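4.3 Desktop teardown and reassembly

The third task family in the Kurkach set covers work on desktop computers. It was added at the request of Udameck, a refurbishing shop where the same few steps are repeated through the day: open the case, check the memory, lift the processor, replace it, close the socket. A person trained on the bench does these steps with bare hands and a screwdriver. The family contains 12 tasks, of which we report the processor and memory tasks in this section. Cable routing is covered in Section 4.5.

The household tasks of Section 4.2 (folding towels, loading a dish rack, wiping a counter) are forgiving. A towel set down slightly off its mark is still a folded towel. The socket offers no such margin. The processor has to enter in one orientation, flat, and without sliding over the contacts, and the load plate and lever must be worked in the right order. A fault at any of these points can ruin a board, and a policy that scores well on the Pamby kitchen tasks may still be useless here.

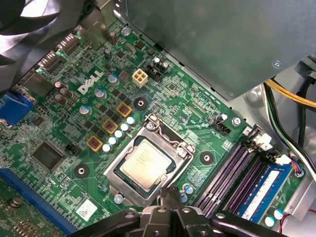

Access is the second difficulty. The motherboard sits at the floor of the case with sheet metal on its sides, and the power supply narrows the approach further. A gripper with wide arms must come down between these parts and still leave the fingertips in view. In early runs the planner rejected many reachable poses because the collision model of the case had been padded too generously. We reduced the padding and removed loose wires from the model altogether, leaving contact with them to a force limit. This is a compromise. Wires do get pushed aside, and we count such contact as a fault only if a plug moves.

All attempts used the Maeng finger set with the stock tips. No jig was used to hold the processor, and no part of the case was removed to make room. Lighting was left as found in the shop, including glare from bare metal, which turned out to matter for the estimate of chip pose.

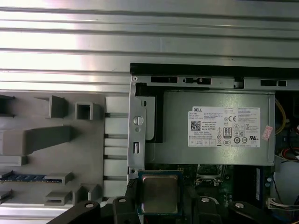 Figure 6(a). Gripper fingers and processor below the power supply. Note the bright reflections from the ribbed metal panel.

Glare affects the heat spreader most. Its top is square and nearly plain, so the pose estimate depends on the outer edge of the package and on the printed marks. When the marks are washed out, the estimate can settle a quarter turn from the true pose. The error is easy to miss in logs, as the center position remains good. We added a check against the green border of the package, at the cost of a slower approach.

Memory tasks are less sensitive to this. The slots are long and parallel and give a strong line for alignment. Their trouble lies in the latches, which are small, take a firm push at a steep angle, and differ in color between neighboring slots on the boards we used. A detector tuned on white latches alone missed the black ones.
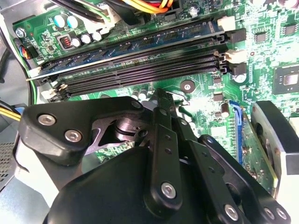 Figure 6(b). Gripper over the slot bank, with one module seated and the remaining slots empty. White and black latches appear on the same board.

We ran 330 attempts over the processor tasks. An attempt was stopped when the fingers lost the chip, when the force limit was passed, or when the supervisor pressed the stop button. Grasping was the most reliable step. Releasing was the least reliable: the fingers open unevenly, and the chip tends to follow whichever fingertip leaves last. A slow opening with a slight downward bias helped, though we are reluctant to raise the bias further over exposed contacts.

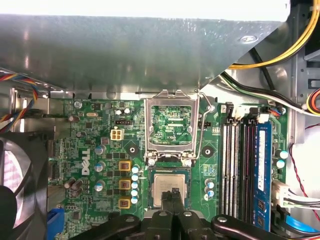
Figure 6(c). Processor held between the fingertips, with the socket bracket raised and the socket empty.

The load plate and lever were also tested separately. Closing the lever calls for a sideways push followed by a hook under a tab, and the stock tips slip at the second part. A bench technician takes roughly 2 minutes for the full exchange. The robot was slower in every completed run, and supervision removed what labor it might have saved. On present evidence we would place inspection and memory removal within reach of shop use, given a person nearby. Processor placement is not ready. The remaining failures at release appear to be mechanical in origin, and more training data of the same kind may do little for them.

Section 4.4 repeats the analysis for small fasteners.

Reader comments (3)

socketbench: Did you try suction for the chip? We use a hand vacuum pen at our shop and the release problem mostly goes away. Marks on the lid can leak air though.

tmk_rework: The quarter turn error matches what we see. Check the notches on the package too if your camera can resolve them.

lowtorque: Would like the release results split by board model. Is the table in the appendix the full set or only completed runs?

This site uses cookies to remember your reading settings. Accept | Manage choices

Contact the editors | Copyright the authors | Back to top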